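## New in June: the glove sessions finally have a rulebook!

After a lot of back and forth between the Milano and Gindton groups, we have one shared set of good-practice rules for hand-demonstration recording. It fits on 4 pages, it's written in plain words, and I'm more excited about it than anyone should be about a PDF.

Quick background for those of you on the software side. Up to now each site recorded in its own way. Milano calibrated the glove at the start of the day, Gindton did it whenever the fingers looked off on screen, and the notes that came with the files were, let's say, a matter of personal style. When the Katsaros team pulled both sets together for training the grasp model, they had to set aside 121 takes. Most of those had perfectly good hand motion in them! What was missing was the stuff around the motion: which object, which hand, which calibration, whether the marker cube had been touched between takes.

So the new rules are mostly about the stuff around the motion. The big ones:

- **Calibrate per wearer, every time.** If the glove comes off, even for a coffee, it gets calibrated again when it goes back on. The full routine takes less than 10 minutes once you've done it twice.
- **Leave the cube alone.** No adjusting, no wiping with a thumb, no holding the glove by it. If it moves, stop, write it down, and start a new session number.
- **Keep the marker faces in view.** Plan the reach so the wearer's other arm doesn't cross between the cube and the camera. Try the whole movement slowly before you record it.
- **Log the objects by name and state.** "Bottle" isn't enough. Write "spray bottle, clear, part full."
- **Cable slack first.** The wearer should be able to reach every object on the list without feeling a tug at the wrist.

The cable rule got the most discussion, and I'm glad it stayed in. A tug changes how a person reaches, and you can't always spot it in the recording afterward. The wording we settled on is that the wearer checks the slack, not the operator, and the wearer's word is final.

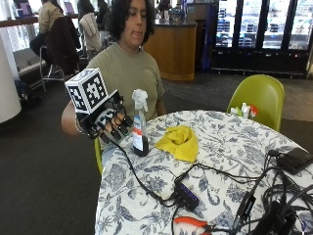 *Glove on the right hand, marker cube on the back, with a spray bottle and a yellow cloth on the table.*

Household objects like these are a great test of the object log, by the way. A cloth never lies the same way twice, and the old form had one box for it that said "cloth." The new form has a line for how it's placed (flat, folded, crumpled) and another for what it's resting on. Patterned table coverings are allowed, and so are plain ones, but please don't swap in the middle of a session. For bottles there's now a fill level, with a choice of empty, part full or full. Please don't guess percentages.

We also added a section on shared spaces, which I'd love everyone to read even if you only ever work in the lab. It covers where the hub goes (on the table, lights facing the operator), where spare leads go (away from the reach area), and what to do with hand tools once setup is finished (back in the box before the first take). There's a paragraph on bystanders too: let people nearby know that recording is going on, and pause if anyone asks you to.

Consent forms have been shortened and now come before the glove goes on. Wearers can stop at any point and can ask for their takes to be deleted within 7 days, no explanation needed. The operator reads that part out loud.

The Andix log template has been updated to match, so the fields come up in the same order as the rules. Old templates will still open but won't export after the end of the month. If you have half-finished sessions in the old format, finish them there and export before switching.

Comments are very welcome, especially from people who wear the glove more than they run it. There's already a good argument brewing over whether left-handed sessions need their own warm-up list. I think they do. Add yours to the shared draft, next to the rule you're commenting on.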